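Housing > Shared Facilities > Checklists
Last updated: 2024-12-15

Shared laundry room: inspection checklist with comments

Building: Mäkelä House, ground floor
Inspected by: Ville Huttunen
Accompanied by: Raghda Abu Hammour (lettings)
Previous inspection: May

Mark each item OK, ACTION or N/A. Write comments in plain words so the next inspector can follow them up.

1. Entrance and escape route

1.1 Door opens fully and closes by itself. OK.
1.2 Route to the rear exit clear. ACTION. Folding airer left across the corridor. Moved during the visit. Notice to residents needed.
1.3 Exit sign lit. OK.
1.4 Door code changed after last tenancy round. OK. Code held in the office.

2. Floor and drainage

2.1 Floor free of standing water. OK at time of visit.
2.2 Floor drain clear. ACTION. Lint and a sock in the grating. Cleared, but the grating does not sit flat. Trip risk. Job 752 raised.
2.3 Anti-slip mat in front of washers. OK. One corner starting to lift, look at it again next time.

3. Detergents and cleaning products

3.1 Products kept in closed containers with the maker's label on.
3.2 No products decanted into drinks bottles.
3.3 Nothing stored on top of dryers.

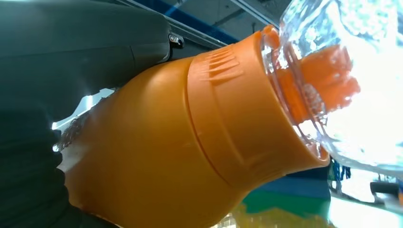
Comments on section 3: Item 3.2 was ACTION in May and is now OK. The unlabelled squash bottle under the sink has gone. Residents still leave part-used products behind when they move out, and these should go to the office, not the bin store. When checking a bottle, look at the neck as well as the body, as dried product collects there. On the orange ones the collar is ribbed, with a row of short raised ridges, and residue in the grooves makes the bottle slippery to pick up. Wipe with a damp cloth and dry. Item 3.3 was ACTION again: powder box on dryer 2. Hugo Marín has agreed to put up a shelf at chest height, well away from the dryers.

3.4 Labels can be read by the people using the room. ACTION. Some products have labels in one language only, and not always English. Adoración Montes will print a short sheet with the basic advice (keep away from children, rinse eyes with water, do not mix with bleach) and pin it next to the sink.
3.5 Child-height cupboard locked. OK. Spare key tested.

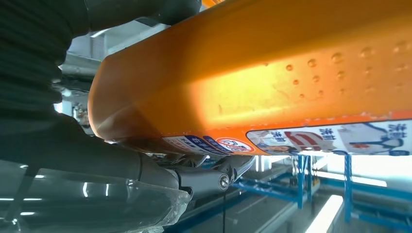
4. Washing machines

4.1 Inlet hoses free of cracks and bulges. OK on 1, 2 and 4. Washer 3 hose is stiff and should be replaced with a Niltine hose, same as the others.
4.2 Plugs and leads undamaged. OK.
4.3 Door seals clean. ACTION on washer 1. Black mould in the fold. Run an empty hot wash and wipe out.
4.4 Stop valve turns freely. OK.

5. Dryers

5.1 Lint filters emptied. ACTION on both. The sign asks users to do this after every load and they do not.
5.2 Vent duct connected and not crushed. Dryer 1 OK. Dryer 2 had been pushed back against the wall. Pulled out 25 cm and floor marked with tape.
5.3 Emergency stop works. OK.
5.4 Cycle counter read. Dryer 2 shows 2,061. Drustell service is due, Ye-seo Byun to book.

6. Tables and folding area

6.1 Tables stable, no sharp edges. OK.
6.2 Table tops wiped down and free of residue. OK.
6.3 Bottles stood upright with caps closed when not in use. Remind residents. A bottle on its side can roll off and split.

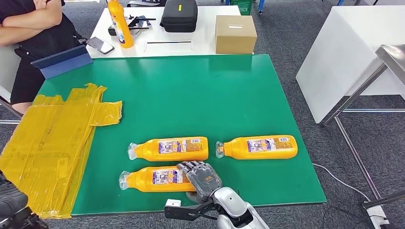
Item 6.3: orange bottles lying on their sides on a green table top.

6.4 Trundeck trolley wheels and brake. ACTION. Brake does not hold on one side. Trolley taken out of use until repaired. Load limit sticker (40 kg) still readable.

7. First aid and notices

7.1 Eyewash bottle in date. OK.
7.2 Emergency contact notice current. ACTION. Still shows the old office number.

Signed off with actions: V. Huttunen
Copy to: R. Abu Hammour, H. Marín

Contact the housing office | Accessibility | Back to top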